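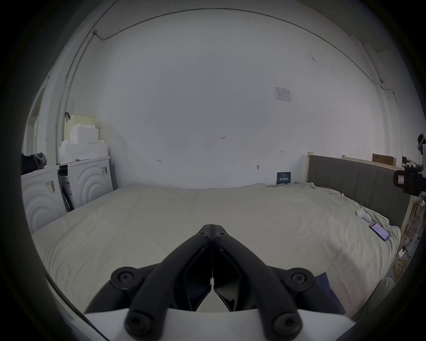
Can a machine make a bed yet? Under supervision and on a good day, a laboratory arm can straighten a sheet, but it is slow and it still needs a person to finish the corners.

The difficulty is the cloth. A rigid part on a shop floor has one shape, and a controller can plan around it. A sheet has no fixed shape at all. Each pull changes the wrinkles, hides one edge and exposes another, so the plan made a second earlier is already out of date. Grip force is a second problem: too little and the fabric slides, too much and the fingers pick up the mattress pad as well.

Chun-yin Shih, who runs manipulation trials at Arnix, breaks the chore into 6 steps, from clearing the surface to tucking the far side. Her group's system completes the first 2 without help in most runs. Clearing is the easier part when the objects are things like a phone or a crumpled tissue – small, and clearly separate from the bedding. Dark cloth lying over pale cloth is manageable. White on white is where the vision model loses the edge.

Progress since July has come mainly from demonstration data. A controller trained at Clusden on 23 bedrooms handled unfamiliar furniture better than one trained on many repetitions in a single room. Tall headboards remain a weak point, as the wrist has little clearance when fabric bunches against them.

Hok-lam Hsieh of Lengyel, a maker of bin-picking cells, is cautious about timing. He notes that his customers accept a fault once per shift because a technician is 8 meters away. A household has no technician.

Sundine plans a hotel pilot limited to stripping beds. Putting the clean sheets back on stays with the housekeeping staff.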